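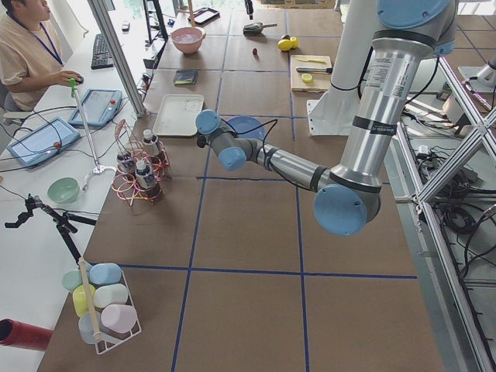
Xolani Radebe thinks we'll all be doing nothing but watching by November, and told me so over lunch like it was good news. I'm not so sure! When I started at Zokedville my whole day was sorting and setting tables by hand, and my feet hurt but I talked to everybody. Now I sit at the desk with a mouse and get up when the arm needs me.

24 January 2019, so that's 35 shifts on the new setup. Arken wants 700 good runs before they decide about the second line — 2000 if the Dusura people get their way. I miss the noise a little (don't tell Xolani). My back is better, though, and I slept right through last night.

The tape is my job now, the blue lines on the tables. I never thought I'd have opinions about tape, but I do! I like a straight line with no gaps, and I fuss over the crossings way more than anyone asked me to.
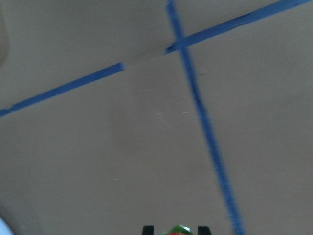

## Things to ask Rai

- Do the 2 of us on early shift still get the training pay?
- Who covers the desk when I'm at the dentist?
- Can I learn to program the moves myself? I'd really like that.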